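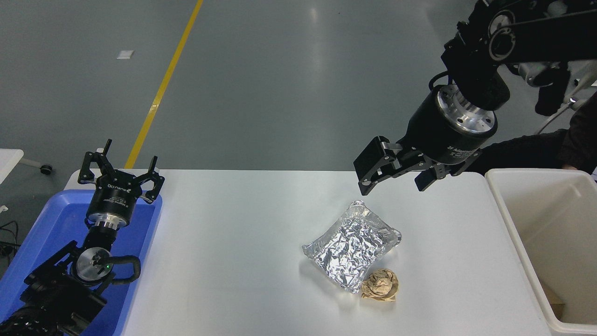 Robot-assisted packing at Esik

Robot-assisted packing is what we at Esik call the use of two-armed robots to handle goods that used to be picked up, checked and put down by people standing at a table all day. I've worked in the packing hall through the whole changeover, so this entry leans on what I know from the floor, and I've tried to flag my opinions as opinions. If you came looking for joint torques, the Tekona manuals are on the shelf by the supervisor's desk and you're welcome to them.

Background

Esik is a contract packer. Other companies send us things, we put them in bags, boxes or trays, and then they go out again. For most of our history the hall ran on hand tables, two people to a table, one feeding and one finishing. Anything that came in a stiff carton was already going through a machine by the time I started. What stayed with us was the soft stuff: pouches, foil packets, bagged parts, anything that slumps or slides or changes shape when you grab it.

Soft goods are hard to automate, and I didn't really appreciate why until I watched it being done. A carton has corners. A foil packet inside a plastic bag has creases, it throws light back in every direction, and the outer bag can shift over what's inside it. My hands sort all that out without asking me. A gripper has to be told, or has to learn, where to close and how hard.

The first robot table was set up one August, in the slow weeks, and it was called Cultard from the start because that was the name on the project folder. There are 4 of these tables now. People say "I'm on Cultard this morning" the way they used to say "I'm on table nine."

How a table works

Each table has two arms with fingered grippers and one operator. The arms take an item, turn it if it needs turning, and set it down where it belongs. The operator keeps the table supplied, pulls out anything damaged, clears away scrap paper and packing filler, and steps in when the arms get stuck. Paper is a bigger deal than you'd think! A wad of the brown stuff pushed up against a packet can change how the packet lies, and then the grip that worked all morning stops working. We practice with clutter on purpose for that reason.

Operators also do what we call showing. When a new product arrives, somebody who knows it well guides the arms through the handling, over and over, until there's enough recorded to work from. Our longest showing job so far was a pouch line for a customer with very fussy seals, and it took 751 recorded runs before the table was allowed near real orders. I did a good share of those and I was dreaming about pouches by the end.

Showing is skilled work, in my opinion the most skilled work in the hall. You have to slow down something you normally do without thinking, and you have to do it the good way every time, including the little habits (I always slide a packet a bit before I lift it, and I had no idea I did that until I saw the table doing it too).

What changed in the jobs

Before the robot tables there was one job title for almost everybody, packer. There are now three: packer, table operator and line setter. Setters look after the grippers, the cables and the settings, and they're the ones you call when an arm stops and won't start. Most of the setters are former packers who took the 36-hour course at the Kurtuluş training center. The course was paid, including travel, although we had to push for the travel part.

Pay went up a grade for operators and two grades for setters. It stayed put for packers, and that's still a sore point. A packer at a hand table next to Cultard handles the awkward orders that the arms can't manage, so you could argue the hard work is sitting in the lowest grade. I do argue that, at most meetings.

Headcount is the thing visitors ask about first. There were no layoffs with the changeover, and the company put that in writing. It's also true that when people retired, several of the positions weren't filled again, so the hall is smaller than it was. Both of those belong in the record and people tend to quote only the one they like.

What changed in the day

My shoulders are better. That's the plainest thing I can say in favor of the tables. Hand packing is a reach and a twist, thousands of times, and on a full shift at a fast table one of us could go through 2608 packets. I don't miss that number one bit.

My eyes are worse off, or at least more tired. Watching is a different kind of tired. You stand there ready to step in, and most of the time you aren't needed, and then suddenly you are. We rotate off the robot tables every two hours now, after a trial with longer stretches that everybody hated.

Talking is the other thing. Two people at a hand table chat all day, and you get to know each other's kids and bad knees and opinions about soup. One operator with two arms has nobody across the table. The company moved the tables closer together after we complained, which helped some, and the break was lengthened by five minutes, which helped more.

Common troubles

Shiny packets are still the worst, especially when the overhead lights catch them. Very light bags stick to the fingers and come back up again when the gripper lifts. Overfilled bags roll. Operators keep a notebook at each table for this kind of thing, and new people are told to read it before their first shift. The one at the second table has some excellent drawings in it.

Open questions

Who owns a showing is unsettled. If my way of handling a pouch ends up running on all the tables, should I get something for it beyond my hourly rate? The company says recording is part of the operator's job. A lot of us would like at least a one-time payment per product, and the subject is down for the next round of pay talks.

The night shift is also undecided. The tables could in theory run with one operator looking after two of them, and a short trial has been proposed. Operators have asked for a setter to be in the building the whole time if it goes ahead.

See also: hand tables, gripper care, rotation schedule, Kurtuluş course notes.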